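Speaker notes: The Pile at the End of the Table
Hemcombe village hall, 2/8/22

Slide 1. Welcome

Wait for the tea to go round before starting. Say how nice it is to be back in Hemcombe, and that people should feel free to interrupt, as I do go on a bit once I get talking about cloth.

Mention the Mollah workshops, where I first gave a version of this talk, and that the handout is the same one with the spelling mistakes taken out (most of them, anyway).

Slide 2. How a pile happens

Everybody has one. It lives at one end of the table, or on a chair, and it is made of things that are too clean for the wash and too awkward for the drawer. Ask for hands up: who has one at home this minute? My own hand goes up first.

Tell the Skokilell story here. We cleared one linen cupboard over a long weekend and wrote everything down in an exercise book, and we got to 1,131 pieces before lunch on the last day. The final figure was 1,196, and the last 67 of those had all come out of one pillowcase! Pause for the laugh. If it doesn't come, carry on to the next bit.

Slide 3. Start with the biggest thing

Pull out whatever is largest and fold that first. A big flat piece gives you something to stack on, and it's cheering to see the heap go down so quickly. Demonstrate with the bath sheet from my bag. Long edges together, smooth with the flat of the hand, then in half again.

Rolling is perfectly good as well. I came round to it late, having been brought up to think it was lazy, but a thin cloth rolled into a tube keeps very nicely in a basket and you can see the colour of it from the top. Don't roll anything fluffy. It springs open the moment you turn your back.

Slide 4. Trimmed edges

Slow down for this one, it's the part people write to me about. Anything with a scalloped border wants laying out face down, with the trim eased flat with your fingertips before you make a single fold. Keep the fold lines away from the border if there's room. Pass round the two sample pieces from Kistero and ask for them back (I lost one last time).

Slide 5. The small stuff

Cords, loops, odd ribbons, face masks. These aren't really laundry at all, yet they always get in. Have a dish at hand and drop them in as you meet them. Knots can wait until you're sitting down with something on the wireless. With disposable masks, decide there and then, keep or bin, and don't let them go back under the cloths.

Slide 6. Your turn

Split the room into pairs, one pile to each pair, ten minutes. Remind them to take out the small things first, then look for the green trimmed piece and give it a bit of space of its own. The white fluffy one and the grey one can go in either order. Leave this slide up while they work, and go round and chat.
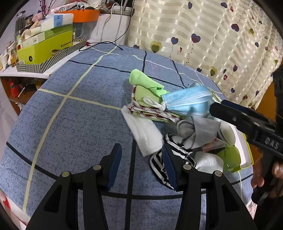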